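A Morning at the Brøndum Workshop
Posted 2019-12-02

I had been promising Irena Piątek a visit ever since we got talking over bad coffee at a trade show in July, and last month I finally made the drive, 135 miles each way, with a thermos and a notebook full of questions. Brøndum is a small outfit that tests grippers and wrist cameras for other people, and Irena runs the testing side with her colleague Sandamali Karunaratne. They are both wonderfully patient with visitors who want to poke at everything (that would be me).

What I came to see was the comparison they are doing between two grippers, the Cerovent and the Zevetti, and between a fixed camera and one that rides on the wrist. Our own shop has been going back and forth on that last question for ages, so I was glad to pull up a stool and watch somebody else wrestle with it for a change!
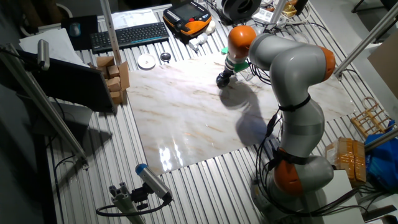

Irena let me hold the teach pendant for a good while, which was generous of her. I'm used to an older one with stiff keys, and I kept overshooting when I jogged the arm down toward the board, so we dropped the speed and I got the hang of it. She told me she has visitors start slow and stay up high, and I noticed she kept a hand near the stop the whole time I was driving. Fair enough.

The Zevetti closes faster and feels more solid, and Sandamali likes how little it flexes. The Cerovent is gentler on thin rims and easier to reach when you need to change the fingers. Their last round was 16 test pieces on each, and the Cerovent came out ahead by 2, though Irena wants to run it all again with fresh finger pads before she puts her name to anything.

The cameras took up the rest of the morning. With the fixed one you get the whole table, but the arm throws its shadow over the very spot you care about. The wrist camera gets you in close, and then you have the shine to deal with.
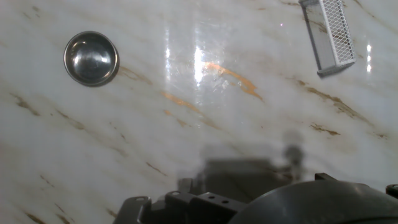 Sandamali has strong opinions on glare — she would sooner move a lamp than touch the exposure settings, and I've come around to her way of thinking. She also keeps a shiny surface for testing on purpose, figuring that customers' counters and benches are rarely a nice flat gray. We talked about polarizing filters for far too long and I came away with a part number to try.

Lunch was at Broven, the soup place down the hill, and I didn't get back on the road until well into the afternoon. I have 27 pages of notes to type up and a return invitation for when the second round is finished. If any of you have run either gripper with a wrist camera, do write to me, I'd love to compare settings before I go back.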